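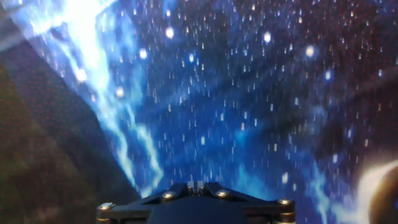

Étape 3 : apprendre à la pince à attraper du tissu

Au club robotique de Wonby, on a passé tout le mois d'octobre sur des cubes et des gobelets. Le tissu, c'est une autre histoire, et franchement c'est l'exercice qu'on préfère ! Un cube garde sa forme, un tissu en change dès qu'on le touche.

Choisir le tissu
Prenez un imprimé chargé. Notre galaxie bleue, avec ses étoiles et ses traînées lumineuses, donne plein de repères à la caméra du poignet. Un tissu uni et sombre en donne beaucoup moins. Laissez des plis : ce sont eux que la pince va chercher.

Régler l'approche
1. Placez le bras au-dessus de la table, pince ouverte.
2. Vérifiez les vis du support noir. Thoa Cao les resserre avant chaque série, prenez la même habitude.
3. Descendez lentement. Si les étoiles s'étirent en petits traits à l'image, le bras va trop vite pour la caméra (ou il manque de lumière).
4. Visez le sommet d'un pli, jamais le creux.
5. Fermez à faible force, puis remontez de quelques centimètres.

Enregistrer les essais
Faites 100 prises par tissu en changeant les plis à chaque fois. On tourne à deux, l'un pilote et l'autre froisse, c'est assez rigolo. Notre dossier Darkard contient déjà plus de 2 000 essais, tous objets confondus, et Mio Higuchi en a écrit le script de tri.

Notez aussi les ratés, avec un mot sur la cause : glissé, pli manqué, deux épaisseurs prises. Ils servent énormément à l'étape 4, où l'on passe au pliage !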